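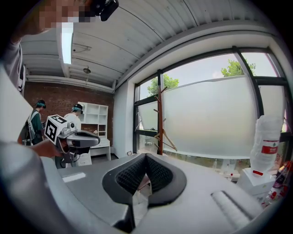
A person in a light gray shirt holds a hand-held gripper.

Flooding along the river at Bastomau has forced 343 people from their homes, regional emergency officials said in July.

Five people were treated for minor injuries and two remain missing, according to spokesperson Fouzia Ghumman. Crews were searching farmland south of the town.

The water rose overnight after 24 hours of rain and covered the main road to Turkow.

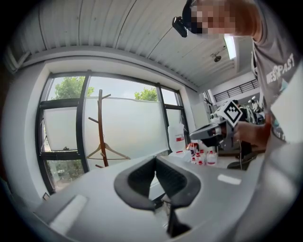
A large window with dark metal mullions, behind a gray gripper.

Residents are staying in two school buildings. Deputy mayor Renato Ibarra said the road would stay closed until engineers had checked the bridge.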